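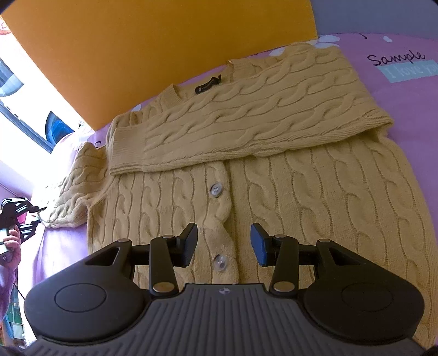
Effect of Soft Furnishings on Reverberation Time in a Small Residence Room

Project report, Building Physics Lab
Beverley Sowerby and Tia Dobson
Submitted 3/27/18

Summary

Reverberation time was measured in a furnished study bedroom at Trillwood under three conditions: bare, with bedding only, and with bedding plus loose textiles. Decay times fell in every octave band when textiles were added. The change was largest in the upper bands and small at 250 Hz and below. Bedding accounted for most of the reduction. Loose clothing and cushions added a further reduction that was clear at 2000 Hz and 4000 Hz but fell within the measurement spread at lower frequencies.

1. Background

Reverberation time is the time taken for the sound level in a room to fall by 60 dB after the source stops. In a small room it depends mainly on the volume and on the total absorption of the surfaces and contents. Hard finishes such as painted block, glass, and vinyl flooring absorb little at speech frequencies. Textiles absorb more, with an efficiency that rises with frequency because the thickness of the material is small compared with the wavelength at the low end.

Published absorption coefficients exist for carpets, curtains, and upholstered seating. Items that are moved from day to day, such as clothes, blankets, and cushions, are harder to characterize. They are irregular in shape, their exposed area changes with how they are placed, and they are usually left out of room calculations. Residents at Trillwood had complained in a housing survey that speech in the rooms sounded harsh at the start of the year and less so later on. The project was set up to test whether ordinary belongings could produce a difference of that kind.

2. Room and equipment

The test room is rectangular, with painted block walls, a plaster ceiling, a vinyl floor, and one window. The desk, wardrobe, and bed frame are fixed and stayed in place for all conditions. The mattress was removed for the bare condition and stored in the corridor. The window blind was fully raised throughout.

The source was a Trukness portable loudspeaker placed in the corner opposite the door, facing the corner. The receiver was an omnidirectional microphone on a stand at seated ear height. Swept-sine signals were generated and processed in Jirnovov, the analysis package installed on the lab computers in the Bellamy building. Decay times were taken from the slope of the early part of the curve and extrapolated to 60 dB. A full 60 dB decay could not be obtained above the background noise.

3. Procedure

Condition A: fixed furniture only.
Condition B: as A, with mattress, sheet, pillow, and blanket.
Condition C: as B, with knitwear, towels, and cushions laid out on the bed and the chair.

Garments in Condition C were laid out flat. Folding was avoided where possible, as it hides part of the surface and makes the exposed area difficult to reproduce. Heavy cable knits were treated as a separate group from smooth knits when the layout was drawn up. The ridges increase the true surface area, but the plan area was used in all calculations because it could be measured consistently with a tape.

Cushions were placed away from the wall by at least the width of a hand. A cushion pushed against a hard surface loses exposed area on one side, and in the pilot runs in February this was a source of disagreement between sessions.
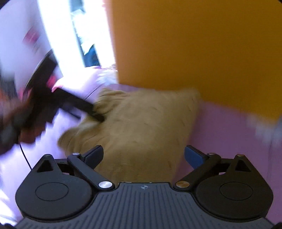 Figure 1. Cushion with short tan pile.

Measurements were made at 8 microphone positions in each of the 3 conditions, with six sweeps at each position, giving 144 recordings. Both operators left the room before each sweep. A person absorbs enough at mid frequencies to affect the result in a room of this size. The door was closed and the corridor checked for noise before the sweep was triggered.

Sweeps affected by plumbing noise or footsteps were repeated on the spot, and the repeat replaced the original in the data set.

4. Results

In Condition A the decay time was longest in the 500 Hz band and declined slowly above it. The decay curves in the 125 Hz band were not straight. This is expected in a small room, where a few modes dominate at low frequency, and the 125 Hz results are not discussed further.

Adding the bedding shortened the decay time by almost a third at 1000 Hz. The reduction was similar at 2000 Hz. At 250 Hz it was small, though consistent in sign at every microphone position.

Going from Condition B to Condition C gave a smaller change. At 2000 Hz and 4000 Hz the average decay time fell by more than the spread between positions. At 500 Hz and 1000 Hz the average fell, but the ranges overlapped, and no firm statement can be made for those bands.

Spatial variation was greatest in Condition A. The position nearest the window gave longer decay times than the others and showed a faint flutter echo, audible as a buzz after a hand clap. The flutter was gone in Condition B.

5. Discussion

The result for bedding agrees with the general behavior of porous absorbers. The mattress is the only thick absorber in the room and would be expected to control the mid-frequency result.

The contribution of loose textiles is harder to interpret. Most of them were placed on the bed, where they covered material that was already absorbing. The added absorption is therefore less than the sum of the items taken alone. Hanging the same garments on the wardrobe door would expose both faces and put them in front of a reflective surface. Sowerby ran two trial sweeps with this layout, and the decay at 4000 Hz was shorter than in Condition C — but two sweeps at one position do not support a conclusion.

The main uncertainty is repeatability of the layout. A plan was drawn and followed, but soft items do not return to exactly the same shape. Humidity was not logged. Air absorption is minor in a room this small, though it is not zero in the highest band.

6. Further work

The hanging layout should be measured at the full set of positions. Dobson has also proposed a condition with a rug and no loose textiles, to compare a floor absorber with the bed. The sweep files and the layout plan are stored in the project folder on the Bellamy lab server.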